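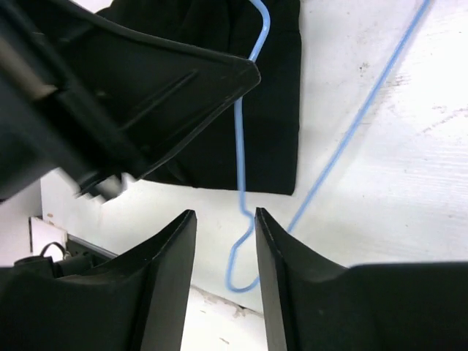 Ticket 2909: Right gripper closes late during hanger demos

Status: Closed, grudgingly
Opened by: Ritu Dwivedi
Assigned to: Omprakash Rastogi
Station: Girkeck, two arms, remote control
Task: put dark garment on blue wire hanger

Ritu, 9:10 a.m.
When I squeeze the right hand controller, the right gripper thinks it over and then closes. By that point I have moved on with my life and the hanger is somewhere else. The left one is fine. I threw out most of the morning's demos. The ones I kept teach the robot to wave at a hanger.

Omprakash, 9:32 a.m.
Did you restart the Inby driver?

Ritu, 9:33 a.m.
Twice. I also asked it nicely.

Omprakash, 10:05 a.m.
Looked at the log. Commands leave the controller on time and reach the arm 500 ms later, right side only. Please swap the left and right controller cables and record one short run.

Ritu, 10:21 a.m.
Swapped. The delay stayed with the right arm. Run 937 if you want to watch me miss the same loop of wire over and over.

Omprakash, 10:48 a.m.
Watched it. My sympathies. So the controller is off the hook, which is more than I can say for the hanger. Checking the smoothing settings.

Omprakash, 11:15 a.m.
Found it. The right gripper has a smoothing window of 40 samples. The left has 4. Somebody typed an extra zero in July and saved it under the profile name "final_good". Changed the right to 4 and restarted the station.

Ritu, 11:40 a.m.
Much better. It closes when I close. It also shakes a little now when I hold the trigger halfway, and thin wire is not forgiving about that.

Omprakash, 11:52 a.m.
Try 8 on both sides. Keep them equal or the two arms will stop agreeing about where the hanger is.

Ritu, 1:30 p.m.
8 is good. Did a full set after lunch, no shaking that I can feel, and the wire goes between the fingertips where I want it. My own aim remains a known issue.

Lorraine Wainwright, 1:44 p.m.
What happens to the demos recorded with the bad profile? Training picks up that folder tonight.

Omprakash, 1:58 p.m.
Moved every right-arm run made with "final_good" to the hold folder. Yogesh can go through them if he is feeling brave. Profile renamed "do_not_use".

Yogesh Dhillon, 2:06 p.m.
He is not.

Closed by Omprakash, 2:15 p.m. Reopen if the delay comes back.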